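Botanbridge community room: store cupboard and kit sort
Progress report, January

Work done

The grant paid for shelving and for the sorting of the play and cleaning kit left over from the old Tundico building. Of the 743 items on the handover list, nearly all have now been checked. 104 went for recycling, mostly broken plastic and jigsaws with pieces missing.

Soft and squashy things are being handled as one group. Anything that can be washed goes on a hot cycle before it is put away, and anything that can't is written off.

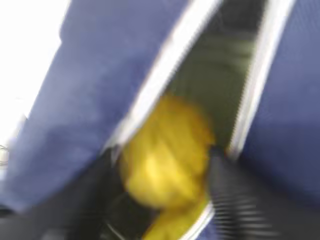

Hard plastic pieces

These took longer than planned. Many are parts of larger sets and the boxes were mixed up in the move. Sorting by colour first and then by shape has worked better than going set by set. Odd pieces are kept until the end in case a match comes up. 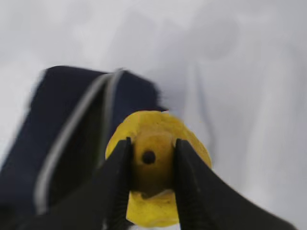
Yellow piece with raised centre and uneven rim.

Spending

Shelving from Kadrić came in under the quote. The difference went on lidded tubs and labels. The Brita jug for the kitchen was bought from our own funds and is not claimed here.

Still to do

3 boxes of mixed parts
5 shelves to label
Revised kit list for the Sunday group

We expect to finish within the agreed period and do not need any further money for this stage.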